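March 2019

Canadian dollar day! I have been watching the loonie since December, when I decided to move my savings across the border in pieces instead of all in one go, and this morning I finally sent the second piece. 3000 US dollars, gone with one click and a very dry mouth. Sylvie Cormier at the exchange desk picked up on the first ring and read me the rate twice so I could write it down. I love that she does that.

I got up before six to read the overnight news. The Bank of Canada left its rate alone again and the wording was softer than last time, so the loonie slid while I was making toast. I was so excited I burned the first two slices. A year ago I couldn't have told you what a central bank statement was for, and now I read them with a pencil!

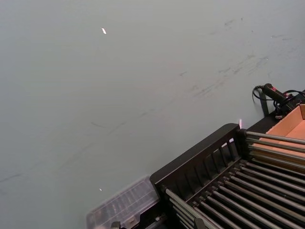 Harvey Hiebert thinks I should have waited. His view is that oil will drag the loonie lower by summer and that I'm giving away money by going early. He may well be right, he has been doing this a lot longer than I have. But I need the cash up there for the roof, the roofer wants his deposit, and I sleep better with part of it done. We argued it back and forth over the phone for most of an hour and I enjoyed every minute.

Something I learned today and want to keep: the fee was never the expensive part. I'd been so proud of finding a transfer with no fee, and then Amrit Paquette showed me how to hold the rate I was given up against the middle rate and work out the gap. On my first piece, the gap ate more than any fee I've ever paid. Well! This time I asked for a better rate and got one, just for asking. I'm still a little giddy over that.

Did my records after lunch. Every transfer gets its own line in the notebook now (date, rate, middle rate, gap) and I want to keep it up for the whole year. 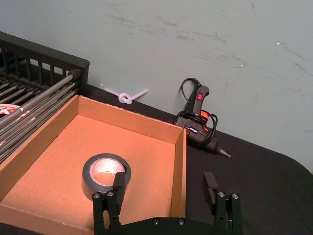
Dish rack and an open cardboard box.

Solange called at supper. She and Audrey-Anne are going to put 875 into the roof fund from their side, already in Canadian, so no exchange to worry about on that bit. Lovely of them. Audrey-Anne wanted to know whether a strong US dollar is good or bad, and I said it depends which one you're paid in, and then talked for far too long about wheat.

Still to do: ask Sylvie about setting a target rate for the last piece, and pay the roofer his 400.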